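Laying Things Out on the Floor Before They Go Back on the Shelf

If you've been reading these pages for a while you already know how I feel about storage boxes, so you won't be surprised that we're back on the subject! I must have tried every way there is of sorting out a crowded shelf, and the one I keep coming back to is also the simplest (and the cheapest, which never hurts). Put the boxes on the floor first. Get them out, set them side by side, and see what sort of shape they make together before you lift a single one of them back up.

I learned this the hard way in our old place in Steltdale, where the hall closet had one long, deep shelf and I was forever buying boxes that looked perfect in the store and then wouldn't sit next to each other. One would be a finger's width too deep, another would bulge at the side once it had sweaters in it, and the closet door would never quite shut. A whole July went by with that door propped open.

So now I start with a mat. A big plain one in a light color is best, as you can see the edges of everything against it and you can find the little things that fall out (buttons, picture hooks, that one key). An old bedsheet will do if it's all you have, but it wrinkles and slides, and after a while you'll be cross with it.

Next, take your measurements at the shelf and mark the same outline on the mat with tape. Black tape on a white mat shows up beautifully. My shelf is 1000 mm long between the brackets, and I do measure in millimeters for this even though I cook in cups and sew in inches, just because there are no fractions to muddle. Press the tape down well at the corners, and if your mat is a nice one, try a small piece on the underside first to make sure it peels off clean.

Once the outline is down, set your boxes inside it in a row. Fabric ones go in first with me, and I always fill them before I decide anything, with the actual blankets or scarves or whatever they're going to hold. An empty fabric box will tell you fibs about its size! Push them up against each other the way they'd sit on the shelf, and leave enough room at one end to get your fingers in. Then step back and look down at it from your full height, which gives you a much better idea than kneeling does.

I like to leave something pretty near the mat while I work, too. It makes the whole business feel less like a chore, and you can try it on top of the finished shelf later. 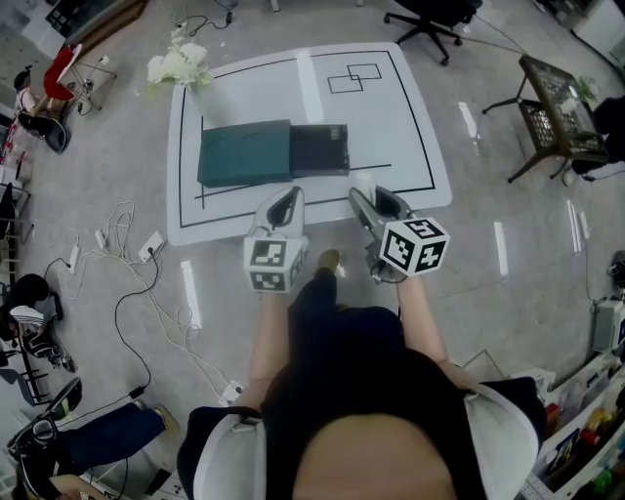 A teal fabric box and a black one set end to end on the taped mat, with white flowers in the corner.

A few odds and ends I've picked up along the way:

Keep dark boxes together and bright ones together if you can stand to. A mixed row is cheerful, but it looks busier than it is.

Wear shoes you can kneel in. I've ruined a pair of good flats doing this.

Write what's inside on a card and tuck it in at the front. I used to use the stick-on labels from Zelura, but they left a gummy patch on fabric and I've gone back to plain card and a safety pin.

If a box sags in the middle, cut a piece of stiff cardboard to fit the bottom. Mine came out at 211 mm across, and it took me two tries with the scissors.

Pull the tape up slowly, at a low angle, and roll it into a ball as you go so it doesn't stick to your sleeves.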